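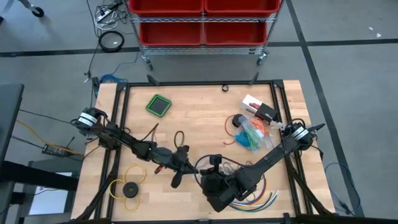

Ticket: Hate crime reports from Galanis counter not reaching Broneck
Status: Resolved, monitoring
Priority: High

Reported: Stuleo records officer advised that incident reports flagged as bias-motivated were saving locally but missing from the Broneck prosecution queue. Assault and threat reports without the flag transferred normally.

09:40 – Confirmed. 8 flagged reports held since the August update. Zultumgate log shows error 400 on each.

10:15 – Cause found. The update made the motivation field mandatory and capped it at 600 characters. Officers had pasted full witness statements, and the gateway rejected the file without alerting the sender.

11:05 – Cap removed on test. Transfer completed in 60 seconds.

13:30 – Change applied to live. All held reports resent and receipt confirmed by Broneck. Original lodgement times kept.

Outstanding: rejection alert to be added at the counter terminal.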